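The Back Pay Party

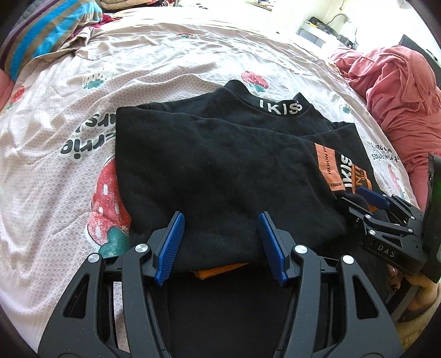

The letter from the labor board came on a Tuesday, and by lunch every single person at the Urnmont laundry knew what was in it. Sabina Amarasinghe read it out loud on the loading dock, standing on an upturned crate, and she had to stop twice because people kept cheering over her!

It had been three years. Three years of punching out at six and then folding hotel sheets until eight, because Lemine Linen called that last stretch "closing courtesy" and didn't pay a cent for it. Sabina had written down every late night in a green notebook she kept in her lunch bag. Jingyi Peng, who ran the big press, had done the same on the backs of old delivery slips, and when the two of them finally put their records side by side in September, the hours matched almost to the minute. Oh, that was a good night. They sat in Jingyi's kitchen eating cold dumplings and adding, and adding, and adding again.

"Seventy-nine shifts," Jingyi said, "and that's only since spring."

"Read me the number again," said Sabina.

Now the number was in the letter, with a seal on it. Lemine had to pay all of them, the day crew and the night crew, and even Corey Pirihi, who had quit to drive a bread truck and had to be called on the road. He pulled over to hear it. They could hear the truck's blinker going the whole time, and then they could hear him laughing.

"Me too?" he kept saying. "You're sure, me too?"

"You too, you big goof! Page four!"

Marloes Maes from the front office came out to see what the noise was. Everybody went quiet, because Marloes had signed the time sheets, after all. She looked at the letter in Sabina's hand. Then she said, in a very small voice, "Am I on it?"

Sabina hadn't thought to look. She ran her finger down the list, past the pressers and the sorters and the drivers, and there it was, Maes, M., 56 hours. Marloes sat right down on the edge of the dock in her good skirt. She'd been staying late to fix those sheets, it seemed, and had never been paid for that either.

"Well, get up here," said Jingyi, and moved over to make room on the crate.

They had the party that same evening in the parking lot. Ineke Cuypers brought her brother's grill and so many sausages that the night crew ate, and then the night crew's kids ate, and then a couple of guys from the tire shop wandered over and they ate too. Someone got a radio going. Corey turned up late with a whole tray of rolls, still warm, and got a bigger cheer than the letter.

At six o'clock the buzzer went inside the building, the same ugly buzzer as always. Sabina put down her plate, wiped her hands, walked in, and punched out. Then she came back and had another sausage.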